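Rulton Shared Workshop

Home | Benches | Noticeboard | Tool list | Contact

Posted 12/10/23 by the Mug Bench

Wanted: people to help teach a home-built robot arm to hang up mugs (and to tell us when it can't)

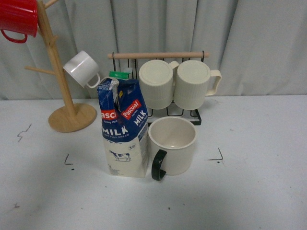
A member who read the first draft of this notice asked why anyone would give up an evening to help a machine do what takes a person two seconds. Fair question, and we don't have a grand answer. If you think home robots are mostly a way of turning money into disappointment, you may be just who we want.

The build is called Jullis. It is one arm on a bench at the Rulton workshop, put together by a few of us who had read too many claims about kitchen robots and wanted to see how much of it held up with parts we could afford. We started in July. So far it has cost us £563, not counting the motor we burnt out and would like to forget.

The task is small. A mug starts on the table and should end up hanging by its handle from a peg on a mug tree, or go on the wire rack. The milk carton gets in the way, as milk cartons do. We use mugs that don't match each other, with plain sides and ribbed sides, light ones and a red one, because a robot that can manage one mug in one spot is a trick and we have all seen the trick. The black pen marks on the table are for setting things back to the same place between tries. They get redrawn when they wear off, and not always well.

We are sceptical of our own results. Over the summer we had a run that looked splendid until someone moved the tree by the width of a thumb. Since then we don't believe a number unless somebody outside the group has set the table. That is the main reason for this call.

What we're after

We need 4 people for the first round. You would be doing two kinds of work, and everybody does both.

Driving. You guide the arm by hand using a second, smaller arm, and the computer records what you did. We want 500 good goes in total, shared between everyone. It is dull after the first half hour. The small arm has a sticky elbow and you'll swear at it.

Checking. The arm runs by itself and you write down what happened. You choose where the mugs go, within the marks, and you don't tell the person at the computer beforehand. A mug on the peg which falls off while you're writing is a fail. A mug that needed a nudge is a fail. We've had words about nudges.

You don't need to know how to code. You don't need to have built anything. Patience matters more, and so does a willingness to write "fail" in the box when the people who made the thing are standing next to you looking hopeful. Left-handed drivers are especially welcome, as every go we have recorded was done by right-handers and we suspect it shows.

Please don't apply if you want to sell us something, or if you want film of a robot doing housework for your channel. We turned down one offer of that sort already. The arm is slow and it drops things, and speeding up the footage would hide both.

Time and money

Sessions last two hours, in the evening, and we ask for at least three of them. We can pay travel up to £30 per person across the whole round – bus from Plalham included – and there's tea. There is no wage. If that rules you out, we understand, and we'd sooner say so here than on the night.

You will get a copy of all the recordings and all the score sheets, bad ones too. If we write anything up, the checkers read it first and can add a paragraph of their own saying where they disagree. We won't cut it.

Safety

The arm is not strong but it has pinched people. There's a stop button at each end of the bench and you'll be shown both before anything is switched on. Long hair tied back, no lanyards, no loose sleeves. Over-18s only, which is the workshop's rule as well as ours. Mugs do break. Closed shoes, please.

What happens afterwards

Possibly nothing. If the score on fresh layouts is poor we'll stop, strip the arm for parts and put the motors into the Mösli, the other half-finished project on our shelf, a plotter that at least draws something. If the score is decent we'll try a different mug tree and probably find out that it wasn't decent.

How to apply

Leave a note in the Mug Bench tray by the workshop door, or reply on the noticeboard page. Tell us which evenings you can do, which hand you write with, and one thing you've been told a robot could do that you didn't believe. A couple of lines is plenty. We'll answer everyone, though not quickly.

Share this notice | 6 shares | 11 comments

Back to Noticeboard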